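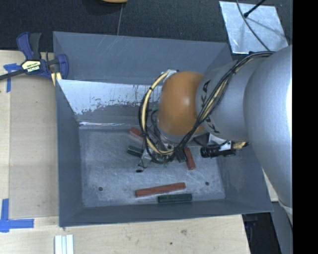 Ticket 461 – buzz on the low string, Grulitz three-string kit
Status: closed
Opened by: Seung-woo Seo
Opened: July 31, 2020

Hi folks, I finished my Grulitz kit last night (the fretted one with the piezo pickup, tuned G-D-G) and I love it to bits, but the low G buzzes like a trapped wasp. It's worst on the open string and gets a little better as I go up the neck. The other two strings ring fine. I've already tried tuning it up a half step, and that helped a tiny bit, but then the middle string sounded weird against it and I chickened out before I broke something.

What I've got on there: the strings that came in the bag, the bolt you send for a nut, and the bone bridge from the Flarholm upgrade pack. Neck is straight as far as I can tell with a steel ruler. Any ideas before I start filing things I can't un-file?

Update 1
Thanks for the quick answer! You asked me to check whether it buzzes unplugged too. It does, so we can forget the jack and the pickup wire. You also asked me to fret the low string at the first fret and listen. Clean as a whistle there! So I guess we're looking at the nut end, like you said.

I slid a bit of business card under the string right at the bolt and the buzz went away completely. Took it out, buzz came back. Did that four times just because it was so satisfying.

Update 2
OK, so I swapped the bolt for a slightly fatter one from the hardware store in Gallcombe, and now the open string is clean but my first three frets play sharp. Really sharp – the tuner was in the red on the first fret. I'm pressing the string down a mile to get there. Went back to the original bolt, and the buzz is back too, naturally.

While I had the strings off I looked at the bolt under a lamp, and there's a flat spot in the threads where the low string sits. I can feel it with a fingernail. Could it be as dumb as that? I rolled the bolt a quarter turn so the string lands on good thread, tuned up, and it was better, maybe half the buzz gone.

Update 3
Your replacement bolt came today, thank you! Before putting it in I did what Won suggested on the phone and cleaned up the slot it sits in. There was a ridge of dried glue on the low side (my fault, I was generous with the glue) and the old bolt had been rocking on it. I scraped it out with a craft knife, then finished with a strip of 400 paper wrapped around a popsicle stick. I had some 1000 lying around as well, so I gave the first fret end a quick polish while I was there.

New bolt in, strings on, tuned to G-D-G. Left it for 15 minutes, tuned again, and played everything I know, meaning two blues riffs and most of a hymn. No buzz on the open G, and the first fret is close enough on the tuner that I can't hear the difference.

One last thing for whoever picks this up: the low string still rattles a hair if I really dig in with the slide, but only over the last two frets. I can live with that. Happy for you to close this one, and I'll open another in September if it gets worse when the heat comes on in the house.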